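Dandham Play Library
Shape Sets Working Group: minutes of the meeting held Fri 10 July

Present: the lending desk, the repair bench, the purchasing lead, and one representative from the supplier, Gesto.
Apologies: Mersha branch.

1. Minutes of the previous meeting
Approved with one correction. Item 4 should read "rim to be checked on return," not "trim."

2. Matters arising
The label printer has been replaced. The February stock check for Mersha branch is still outstanding and is carried forward.

3. Shape sets: contents and container
The group reviewed the current layout of the basic set, which consists of a cube, a cylinder and a ball with one rectangular wicker basket. The set was laid out on a white table for the discussion.
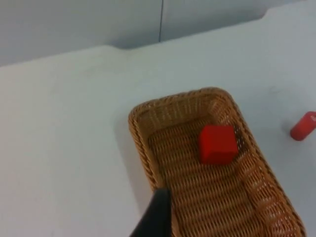 The lending desk reported that 31 sets came back last quarter with a piece missing. In most cases the piece was the ball. The cube is rarely lost. It was agreed that the return check will be done with all pieces out on the table, and that each piece goes back into the basket only after it has been ticked on the card.

The repair bench asked for the basket to be inspected at the same time. Points to check are the braided rim, the corners, and the floor of the weave. Any basket with a broken strand that can be felt with a fingertip is to be set aside. Small gaps in the side walls are part of the weave and are not to be logged as damage.

4. Colors
A borrower had asked whether the pieces could each be a different color. The purchasing lead noted that the cube and cylinder are both red and the ball is green, and that this is useful for sorting tasks in which color and shape do not match up.
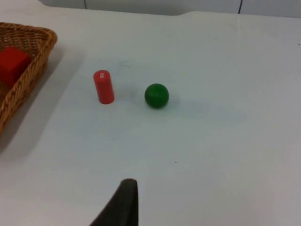
Gesto can supply single pieces in other colors at a minimum order of 100 per shape. The group decided against a change for the present year. The catalog entry (no. 1712) will be amended to list the color of each piece, so that a replacement from the spares drawer is of the correct color.

5. Storage
The Zotov shelving will hold the baskets in one layer only. Stacking was discussed. The repair bench objected on the grounds that weight on the rim loosens the braid. Agreed: no stacking, and the lower shelf to be cleared of puzzles.

The budget for replacement baskets remains at 800 for the year. No increase was requested.

6. Questions from the branches
One question had been received in writing and was answered at the meeting. 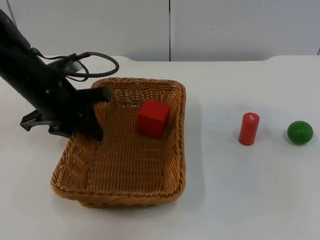
Can the cylinder be stored upright in the basket?
Either position is acceptable, but the card will say "on its side" so that all branches pack the set the same way.

7. Actions
Lending desk: revise the return card and send it to Mersha branch.
Purchasing lead: amend the catalog entry; confirm the price of single green balls with Gesto.
Repair bench: write a short note on basket inspection, one page at most.
Mersha branch: complete the February stock check.

8. Any other business
The desk scales are reading high and will be sent for adjustment. The date of the next meeting will be circulated by the lending desk.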